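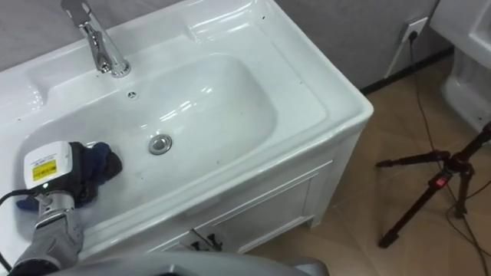 Basin in the main bathroom, navy cloth still in it

Topic: Water spots and dark specks on a white basin, what are you all using?

brendan_c
24 Nov 2020
Hi all, long time lurker. We moved into a place in Bolbridge with a white ceramic basin on a white vanity, and it's driving me up the wall. Photo's at the top. Glossy as anything in the bowl, but look along the right side of the rim and down low in the bowl and there are little dark specks and water spots. I've been going over it with a navy cloth and dish soap. Looks great for an hour, then I come back and there they are again! Is it the water, the cloth or me?

fionnuala_mm
Hard water, I'd put money on it. Fill a spray bottle with 600 mL of warm water and a good slosh of white vinegar, leave it on the rim five minutes, rinse well, then DRY it. People skip the drying and then wonder where the spots came from. Keep the vinegar off the tap though, or at least don't let it sit on the chrome.

UltanB
Going to disagree with Fionnuala a bit. Spots, sure, that's water. Dark specks on white could be lint. Dark cloths shed like a labrador, especially new ones. Have you washed it a few times?

brendan_c
Um, no. Straight out of the packet. It was a Fluler three-pack, the other two are grey.

UltanB
Well there you go. Bin it or put it through the wash on its own, no softener. I only use white or pale cloths on white fixtures, then you can see the muck coming off too.

fionnuala_mm
Oh come on, a bit of navy fluff doesn't leave water marks. Rub one of the specks with your finger, Brendan. If it rolls, Ultan can have that one. If it stays put it's something else.

haruna_s
Hiya! Check it isn't toothpaste or mascara too, my rim is always covered in mascara specks and I blamed the water for months haha. I use Saludo cream cleaner on a damp sponge, tiny circles, and pull the stopper to clean under it while I'm there (you do NOT want to know). Get an old toothbrush into the overflow hole as well, mine was revolting in there.

UltanB
Cream cleaner on a glossy glaze? I wouldn't. Some of those are gritty and you'll dull the finish.

haruna_s
Been using it for years on mine and it's still shiny, but fair enough, try a corner first.

brendan_c
Finger test done. Most of the specks rolled, two on the rim didn't. So you're both right, which is annoying. Cloth's in the wash. Does anyone rate the Vusa squeegee for the bowl, or is it too curved?

haruna_s
Too curved! Great on the shower screen. Old tea towel for the basin.

fionnuala_mm
Seconding the tea towel. And vinegar on those last two, let us know how you go.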